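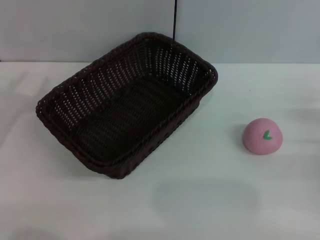
Ackroyd Home Goods – Customer Systems Support
Ticket 1393
Subject: Basket contents lost at checkout on the online store
Category: Web store / Orders
Priority: High
Status: Resolved
Reported by: Dorothy Ellwood, Iddale branch
Assigned to: Dirceu Caldeira

Summary of the report
Customers who place items in the online basket and then sign in to their account are shown an empty basket at the checkout page. The item count at the top of the page remains correct until the customer selects Pay Now. The branch has received complaints by telephone and at the counter. Guest customers who do not sign in are not affected.

Steps to reproduce
Open the store in a private browser window. Add any item from the Storage department. Select Checkout, then Sign In. Enter the details of an existing account. The checkout page reads "Your basket is empty."

Log

8:40 a.m. – D. Caldeira
Ticket accepted. Fault reproduced with the test account on two browsers. The fault does not occur when the customer signs in before adding items. Branch advised to ask callers to sign in first until further notice.

9:25 a.m. – D. Caldeira
Server records for the morning show 129 checkout sessions ending with no items. The page itself returns code 200 in each case, and for this reason no alert was raised by the monitoring service.

10:10 a.m. – Roland Lockwood, Orders
Please confirm whether any customer has been charged for an order that did not reach the warehouse. Orders will hold refunds until this is known.

10:35 a.m. – D. Caldeira
Confirmed that no payments were taken. The payment step cannot be opened with an empty basket. There are no orders to refund.

11:50 a.m. – Kaja Liepiņa, Plelar hosting desk
We have reviewed the account service. The February update to the Clolleo sign-in module issues a new session number when a customer signs in. The basket is stored under the old number and is not carried over. The previous version kept the same number throughout the visit.

12:15 p.m. – D. Caldeira
Agreed. Returning to the previous version is not advised, as the update also contains security corrections. Requested a change to copy the basket to the new session at sign-in.

2:30 p.m. – K. Liepiņa
Change applied to the test store. Please check baskets that hold a discount code – these are saved in a separate table.

3:05 p.m. – D. Caldeira
Baskets now carry over correctly. Discount codes were dropped on the first attempt and retained after a second correction. Gift messages are retained. Change approved for the live store.

4:20 p.m. – D. Caldeira
Live store updated. Test order placed and canceled without error. Branch informed.

4:45 p.m. – D. Ellwood
Two customers who called this morning have now completed their orders. No new complaints at Iddale.

Resolution
Basket contents and discount codes are now copied to the new session at sign-in. Baskets lost before the correction cannot be restored, and affected customers will need to add their items again.

Follow-up
An alert for empty baskets at checkout has been requested from Plelar. Beverley Lockwood will update the telephone script and remove the temporary advice. The ticket will close automatically after 7 days if no further reports are received.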